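Lornico Software Group
An update on the garment folding work, in several posts. It covers the perception and planning changes in the July release of Pomimeo, our open toolkit for handling cloth.

The training set now holds 1,548 demonstrations recorded with hand-held grippers in ordinary bedrooms. Our target for the year remains 2,000. Each recording is checked for timing and pose errors before it is admitted.

The largest change is in segmentation. Earlier versions treated a garment as one flat region. The new model labels layers separately, so that the planner receives an estimate of which piece of fabric lies on top and where an opening between layers may be found.
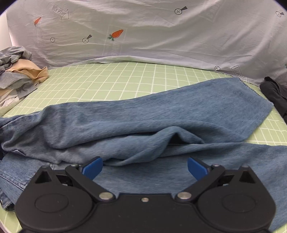

Trousers remain the most difficult category. When one leg lies across the other, the planner must choose an edge to grasp before it can consider a fold. It now ranks hems first, then waistbands, and leaves bunched fabric until last.

Patterned bedding has been a further source of error. Printed shapes and grid lines were at times read as garment edges. Balthasar Egger has rewritten the edge filter to compare texture on both sides of a line before accepting it. False edges in our test set fell from 19 to 2.

On the control side, finger closing speed is now set by the planner for each grasp. It was previously a fixed value in the configuration file. Users with existing configurations should remove the old entry, as the loader will reject it.

The replay viewer has also been updated. It shows the planner's ranked grasps beside the recorded motion, and both may be stepped through one image at a time.

Known issue: dark garments at the edge of a wide-angle view are still missed on occasion. A correction is being tested at our Flarmont office and will be issued separately.

Release notes and the migration guide are in the project repository. Questions about the loader should be raised there as issues.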